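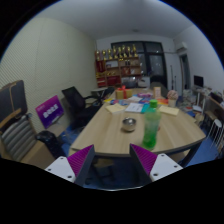

Jeltano Wall and Ceiling Panels

Sound-absorbing panels for meeting rooms, classrooms and shared offices

Made by Grorkholm. Sold and delivered in Australia by Stikemby.

Jeltano panels reduce echo in rooms with a lot of hard surfaces. Plasterboard, glass and bare ceilings all bounce speech back at the people in the room, and a voice that is clear at one end of a table can be hard to follow at the other. It gets worse when someone is dialling in, as the microphone picks up the echo along with the voice.

The panels absorb some of that reflected sound. They will not stop noise coming through a wall from the room next door. If that is your problem, look at door seals and wall insulation first, or ring us before you order.

What the panels are made of

Each panel is pressed polyester felt, coloured the whole way through, so a cut edge matches the face. There is no frame and no separate fabric cover. The felt is firm enough to hold its shape on a ceiling and soft enough to take a drawing pin. Small pinholes close up if you rub them with a fingertip.

The felt can be cut on site with a sharp utility knife and a steel rule. Change the blade often. A dull blade drags the fibres and leaves a furry edge that is difficult to tidy up afterwards.

Sizes and colours

Jeltano comes in two sizes, Standard and Long. Both are the same thickness and can be mixed on one wall. Standard suits most rooms. Long is made for the strip of wall above a whiteboard or a row of windows, where a Standard panel would need trimming.

There are 11 colours. The greys and the oatmeal are kept in our warehouse. Brighter colours are ordered from the factory and take longer. Colour can vary slightly between batches, so order everything for one room at the same time, with a spare or two for repairs.

Screens are not reliable for choosing felt colours. We post a sample card free of charge, with a small square of every colour, and would much prefer you looked at it under your own lights.

How many you need

Most people start with the wall opposite the main speaker and then add the ceiling over the table. Spreading panels out works better than putting them all in one block. Bare patches between panels are fine, and a checkerboard layout is common.

Carpet, curtains and padded chairs already do part of the job. A carpeted room with a low ceiling may need only a few panels. A tall room with a vinyl floor and a glass wall will need a lot more, and the ceiling is usually the best place for them.

Send us a floor plan or a rough sketch with the measurements marked and we will suggest a layout. Note where the doors, windows, lights and air vents are. Brian Mosoti looks after layouts and normally replies by the next working day.

Fitting

Wall panels can be glued or hung on clips. Use adhesive on clean, painted plasterboard where the panels are staying put. Use clips if you rent the space or expect to move the panels. Clips come with screws and wall plugs, and a paper template is packed in each carton.

Ceiling panels must be fixed with the Mutiso hanging kit. Do not glue panels overhead. The kit has adjustable wires, so the panels can hang level under a sloping ceiling. Ceiling work needs two people, and the panels must be kept clear of sprinklers, smoke alarms and vents. If a light fitting has to be moved, get a licensed electrician to do it.

Let the panels lie flat out of the carton overnight before fitting. They can arrive with a slight bow – it settles by itself in most cases.

Cleaning and care

Vacuum with a soft brush every few months. For marks, dab with a damp cloth and a little mild detergent, then leave to dry. Do not scrub, and do not use bleach or a steam cleaner. Panels in direct sun will fade over time, the darker colours more noticeably.

Price and delivery

Panels are sold by the carton. Prices are on the order form and include GST. Orders over $4,000 are delivered free to metro addresses. Regional freight is quoted before you pay.

Cartons are bulky but not heavy. The driver delivers to the ground floor only, so please arrange for someone to carry them upstairs. Saturday delivery is available in some areas for an extra charge.

Returns

Unopened cartons of stock colours can be sent back for a refund, less freight. Factory-order colours and cut panels can't be returned. If something arrives damaged, keep the packaging and email us a photo before you fit anything.

Also in this range

Mutiso hanging kit
Jeltano wall clips, pack
Jeltano panel adhesive, cartridge
Jeltano sample card, free

Our warehouse is closed for stocktake during the last week of August. Orders placed that week are packed the week after.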